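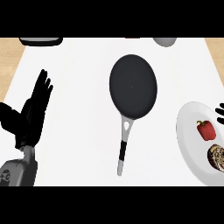
I have been making injera at home since May and I finally got a batch with eyes all the way across! If you haven't eaten it, injera is the big soft sour flatbread that sits under (and gets torn up to scoop) pretty much everything on an Ethiopian table, and the eyes are the little holes on top. You want loads of them. For weeks mine came out with eyes in the middle and a smooth rubbery ring around the outside, like a crumpet that lost interest.

What changed was the batter, and I owe that to Dagim Ambaye, who runs the counter at Kidham, the grocery two streets over from me. I went in to complain about my flour. He asked how long I was letting it ferment and I said overnight, quite proudly, and he laughed at me for a good long while. Three days, he said. Four if your kitchen is cold. And pour off the dark water on top before you do anything else.

So, for anyone who wants to try, my current version goes like this. I whisk 347 grams of teff flour with enough water to make it look like thin pancake batter, and stir in a spoonful of the last batch. Then I cover the bowl with a cloth and leave it alone on the shelf over the radiator. By the second morning it smells like green apples. By the third it smells like something you might want to apologize to guests for, and that is when it's ready.

Then comes the step I skipped for weeks, the absit. You scoop out a cup of the batter, cook it in a saucepan with a cup of water until it thickens into a sort of gray pudding, let it cool, and stir it back in. Leave the bowl until it bubbles again, an hour or two in my kitchen. I thought this was fussy and optional. It is SO not optional. My edges got their eyes the very first time I did it.

For cooking, the proper thing is a mitad, the wide flat griddle with a lid. I don't own one (I want one badly, and I have been eyeing a Hadgu electric model that would take up my whole counter). A nonstick frying pan with a lid that fits does a fine job, you just get small injera. Medium heat, no oil, pour in a spiral from the outside in, wait for the holes to open, then put the lid on and let it steam. Don't flip it! The edges lift by themselves and you slide it onto a clean towel. Don't stack them while they're hot or you will be peeling apart one very thick injera. I learned that with a batch of 12.

My neighbor Rania Ramadan came over for the good batch and brought red lentils she'd cooked down with a frightening amount of berbere, and I made the cabbage and carrots I always make. We ate with our hands and talked until almost 9, and I forgot to save any for breakfast. Torn up leftover injera with butter and spice is the best breakfast I know, so that was a real loss.

Next up is the teff question. I've been using the brown kind, and Dagim has ivory teff in now, which is milder and a fair bit pricier. He also says some people cut it with barley, and that his aunt would have words with them. I'm going to try all three side by side and report back, and if anyone reading has a barley ratio they like, please leave it in the comments. I already have a jar of starter bubbling away in the fridge, ready to go.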